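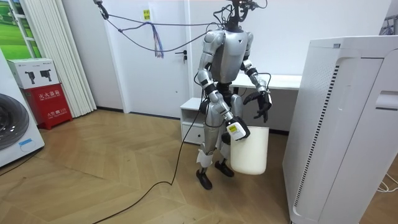
## Why did the robot drop the bucket?

At the Skaviritz workshop, a robot was learning to carry a bucket across a room. It did the job well 4 times. On try number 5, its gripper opened too early and the bucket fell on the floor.

Nobody was hurt. The engineers pressed the stop button and went looking for the fault.

### What went wrong

A robot can't feel a bucket the way you do. A sensor in the gripper measures how hard it is squeezing and sends that number to the computer. The signal travels along a wire.

One wire had come a little loose. When the arm swung, the signal stopped for a moment. The computer read this as "nothing in the gripper" – so it told the gripper to open.

### How it was fixed

The engineers pushed the plug back in and clipped it down. They also changed the program. Now, if the signal goes missing, the robot stands still and keeps holding on.

### Staying safe near a robot

- Stay behind the line on the floor.
- Don't step over a power cable.
- Never reach for something a robot is holding.
- If it drops something, leave it there and tell a grown-up.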